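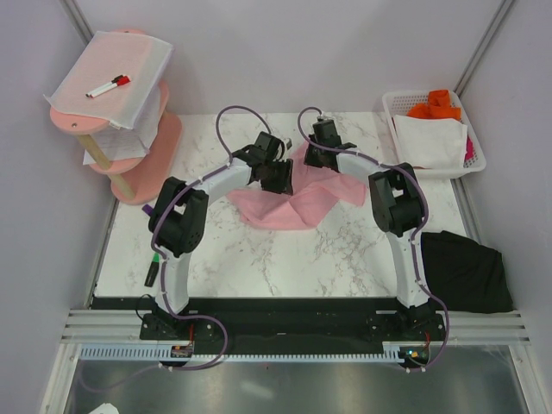
Slide 1. Pink cloth, rumpled, on the tabletop.

Gakesmont Library, August 21, 2026
Talk: Washing old linens and not wrecking them
my notes, don't hand out

Open: hi, thanks to Elaine Paiva for the room. Phones off. Washroom is past the stairs.

Who has a box of their grandmother's tablecloths in a closet? Hands. Who is scared of it? Same hands.

Plan for the hour. Look first, soak, stains, drying, storing. Questions at the end but shout if I go too fast. I go too fast.

Slide 2. LOOK FIRST
Window light, not the kitchen bulb. Hold it up. Thin spots, old mends, rust dots, pulled hems.
Color test: damp white cotton swab, inside of hem, press for a minute. Any color on the swab = stop, no soaking. Reds and dark blues are the worst. Test every thread color in embroidery, every one. Tell the napkin story here (24 napkins, one red cherry, all pink by supper). Keep it short this time.

Slide 3. WHAT IS IT
Linen: cool to touch, creases hard, slubs. Cotton: softer. Rayon from the thirties and forties is WEAK when wet, don't lift it by a corner. Silk, wool, anything with beads: not today, see me after.

Slide 4. SOAK
Bathtub, clean it and rinse twice, leftover tub cleaner is bad news. Old white sheet under the piece so you lift the sheet and not the cloth.
Cool water first, no soap. Goes yellow like tea. Good. Drain, refill, again. Then a bit of plain soap, no perfume, no brightener.
Overnight is fine for sturdy white linen. Not for anything colored, an hour tops and stay close.
Don't wring. Don't rub. Press with flat hands.
Rinse til no bubbles, then one more.

Slide 5. STAINS
Zhiqiang Kang asked me last time about candle wax. Freezer, then lift with a dull plastic edge, then paper towel and a warm iron. Check for dye from colored candles.
Rust: lemon juice and salt is what everybody's aunt did. Can weaken the cloth, rinse a lot. I mostly leave small rust alone.
Chlorine bleach: no. I know. No.
Brown fold lines: several soaks, may never go all the way. Fine.
(Skip mildew if we're past the half hour)

Slide 6. DRYING
Flat, on towels, out of the sun if colored. White linen on grass is ok, and it does brighten. Watch for birds.
Square the corners while damp, pat the hem straight. Iron from the back while still a little damp, embroidery face down on a thick towel. No starch if it's going back in storage, bugs like starch.

Slide 7. STORING
Roll, don't fold. Tube covered in acid-free tissue. If you have to fold, pad the folds and refold in new places every August or whenever you'll rember.
No cedar touching cloth, no plastic bags, no attic.
Write a note. Who made it, what year, which table. Put it in the box, no pins.

Slide 8. Thanks
Lingyun Hao for the slides, Weidong Feng for lending the lace runner (pass it around ON THE TRAY)
Sign-up sheet for the mending class by the door
Questions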